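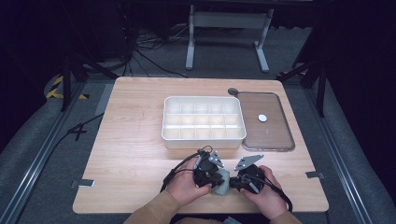
Last updated: 8 February 2020
By Flora Imrie and Osian Gittins
17 shares | 2 comments

The Other Hand: Final Report on Our Term Project

When we first sat down to pick a topic, Osian was trying to open a jar with his right wrist in a splint, and we talked about that jar for so long that it became the project. Both of us had always taken it for granted that one hand does the clever work and the other one just helps out. We wanted to know how people feel about the hand they don't write with, and whether a bit of daily practice changes what they are willing to do with it.

We started with a questionnaire, which went out through the Matheson residence hall and the evening craft club. It came back with 92 replies, far more than we had hoped for, and we'd like to thank everybody who wrote in the margins as well as in the boxes. The margins were often the best part. One person explained over most of a page how her grandfather had been made to switch hands at school and still dealt cards with his left for the rest of his life.

The questions covered ordinary jobs such as buttering toast, threading a needle, brushing teeth, using a key and pouring from a full kettle. Toast and keys worried hardly anyone. The kettle worried nearly everybody, including people who told us they were pretty good with either hand, and we think that has more to do with being scalded than with skill.

For the second half of the project we asked Kenna Cruickshank to keep a diary while she taught herself to sew a plain hem left-handed. She is strongly right-handed and had sewn since she was small, so she knew just what the stitches ought to look like, and this made the early days rather painful for her. Her first entries are short and cross. Later on she writes about holding the cloth, and how she had never noticed how much her left hand already knew about keeping it flat – it was the right hand that turned out to be the clumsy one once it was given that job.

We had not expected that at all, and it changed how we read the questionnaires. We had been asking about the "weaker" hand as though it sat idle most of the day. Going back through the replies, we found plenty of people describing the steadying and turning it does, usually in passing, as if it didn't count.

There are some things we would do differently. One diary is one person's story, and we should have asked several people to keep one. Our wording leaned on the idea of a "good" hand and a "bad" hand, and Marta Prokopenko, who read our draft, was right to circle it every time. We also forgot to ask about age until half the forms had gone out – we have left that question out of the results.

Kenna's diary runs to 1529 words and is attached in full, with her permission, along with the blank questionnaire. She has kept up the sewing and is now working on a pillowcase, left-handed on the long sides and right-handed at the corners.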